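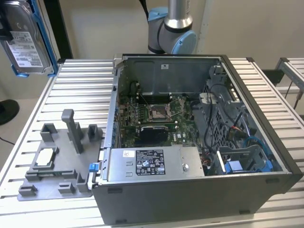

Tower on its side with the panel off, Dell mainboard, CPU socket open. The drive in its blue bracket is at upper left.

Removing and refitting a 3.5-inch drive in a desktop tower

Applies to towers with blue-tabbed drive brackets. Towers with screwed cages are covered on the Pradell page.

Before you start

Shut the machine down from the operating system. Switch off at the wall, pull the mains lead and hold the power button in for a few seconds. Disconnect the monitor, keyboard and network leads. Lay the tower flat with the removable side uppermost. Wear a wrist strap clipped to bare metal on the chassis.

If the CPU is out, keep hands, cables and tools clear of the socket. The contacts bend easily and cannot be straightened reliably. Fit the plastic cover if you still have it.

Removing the drive

1. Release the side panel and put it somewhere it will not be trodden on.
2. Find the drive cage. Blue parts are the ones meant to be moved by hand. Leave everything else alone at this stage.
3. Unplug the SATA data cable. Hold the plug, press the metal clip if there is one, and pull straight. Then unplug the power connector, which is usually stiffer.
4. Squeeze the blue tabs and slide the bracket out along its length. Do not twist. If it binds after a short travel, push it back in and check for a trapped cable.
5. Put the bracket down on an antistatic mat with the drive's circuit board facing up.

Write the asset number on the job sheet before the drive leaves the bench. Undwood and Tekham machines use the same form.
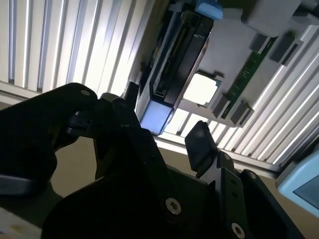 Baloyi asks whether the bracket can be reused with a replacement drive from a different maker. It can, provided the drive is a standard 3.5-inch type. The pins in the bracket sit in the side holes of the drive, and these are in the same place on nearly all drives up to 2 TB. Some larger models leave out the middle pair. In that case use the end pins and check that the drive does not rock.

Refitting

1. Flex the bracket open slightly and lower the drive in. Seat one side first, then the other.
2. Check that the connectors will face the cables once the bracket is in the cage.
3. Slide the bracket in until both tabs click.
4. Connect power, then data. Route the cables away from any fan.
5. Refit the panel, reconnect the leads and start the machine. Enter the firmware setup and confirm that the drive is listed.

If the drive is not listed, power down, unplug at the wall and reseat both cables. If it is still missing, try another SATA port before rejecting the drive.

Page last revised June 16, 2018. The section on connector order was added in February.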